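Week 3 - Playing to the Back Row

Okay, last time we got through the club circuit, so now we jump to the big outdoor shows. I love this part of the course, and I'll try not to talk over the clips this time!

Start with Parry. You've all heard the record, but please listen to the live version from the Jindham hillside before class (it's on the reading page, track 2). The drummer drops nearly every fill in the second verse. Why? Outdoors, the sound from the stage reaches the people up top late, and busy playing turns to mush. So they leave holes - long ones - and the crowd sings into them.

Then compare Voltinier, who did the opposite at a hall holding some 1000 people. Tons of notes, very little space, and I still think it works, mostly on account of the bass player. Tell me if you disagree. Orvokki Kinnunen did, loudly, when she guest taught in July, and her notes are posted too. 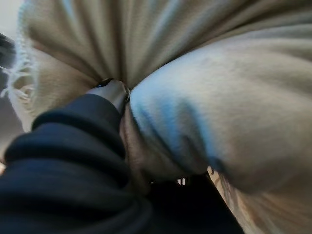
For Next Time

Pick one live recording and write down what changes from the studio cut: tempo, key, length, who talks between songs. Two pages is plenty. If you want Zustia, go for the encore, where the singer takes the last chorus down an octave and the whole band has to follow her.

Bring headphones. We'll do the listening in pairs, then swap papers.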